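The Bean Problem

I have been eating beans for dinner four nights a week since July, and I'd like to talk about why I think the way we push people toward them is all wrong.

Some background. I belong to a buying club in Pridport, which means that a bunch of us pool our money and order dry goods by the sack from a grower out past Serrano. Last year we brought in 3,705 pounds of pintos, black beans and these gorgeous speckled ones that lose every bit of their color in the pot (I mourn them each time). I'm proud of that number! I carried a fair share of it up the back steps myself. And still, when I ask my neighbors whether they'd like to join, they get the look people get when you mention the dentist.
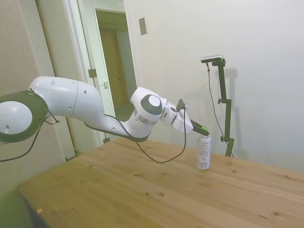

My friend Irina Oprea thinks the trouble is guilt, and I've come around to her side. Every article about eating lower on the food chain starts with the melting ice and ends with a recipe for lentil loaf. By the time you reach the recipe you feel like you've been sentenced to it. Compare that with how drinks get sold. A slim white can standing up on a light wooden tabletop, like the one in the photo, doesn't ask you to feel bad about anything. It just looks like it might be nice to have. I would love for one sack of pintos, just once, to get treated that way.

I said this out loud at our spring potluck and Valter Barros told me I was being shallow. His point was that the big picture matters: water, soil, what it takes to grow feed for cattle, who gets to farm and who gets squeezed out. He's right about all of that. He's also been a vegetarian since high school and has, I think, forgotten what it's like to be somebody coming home at six thirty with two hungry kids and a pound of ground beef already in the fridge. That person has heard about the soil. That person needs dinner.

So what would I do? I'd start with salt. I mean it. Most of the bad beans I've eaten in my life were underseasoned and undercooked, served by very kind people with very good values. My grandmother salted her soaking water, threw in half an onion and a bay leaf, and let the whole business go until the beans were creamy all the way through, and if that took three hours then it took three hours. She never said a word about the planet. We fought over the broth.

Then I'd quit asking people to give things up. Our club used to hand out a pledge card where you promised a whole month without meat, and 33 people signed it. I was one of them and I lasted until somebody grilled sausages next door. The next year Idalina Patrício talked us into dropping the card and putting on a chili supper, pork welcome, beans required. We fed 101 people in the Watport grange hall! We ran out of bowls and had to start using coffee mugs. A good many of those folks buy from us now, and some of them are putting bacon in the pot, and I can't find it in me to care.
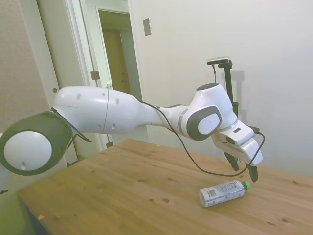
I know how this sounds to the purists. If you let the bacon in, haven't you lost the argument? Maybe a little. But a pot of beans with two strips of bacon in it is still mostly a pot of beans, and it replaced a meal that was mostly something else. I'll take that trade every night of the week. Change in the kitchen goes slowly and it goes by mouth, and people hang on to the habits they enjoy.

Where I do agree with Valter is on price. Our club can sell cheap because we do our own hauling and bagging. The grocery store down on Sandia Street charges nearly twice as much for a little bag that's been sitting there since who knows when, and old beans never do get soft, so a first-timer pays more for a worse supper and swears off the stuff. I'd happily see the town put some money into fixing that before it prints another brochure.

Meanwhile I've got black beans soaking for tomorrow, with the onion, and there's half a jar of pickled jalapeños in the door of the fridge that needs using up.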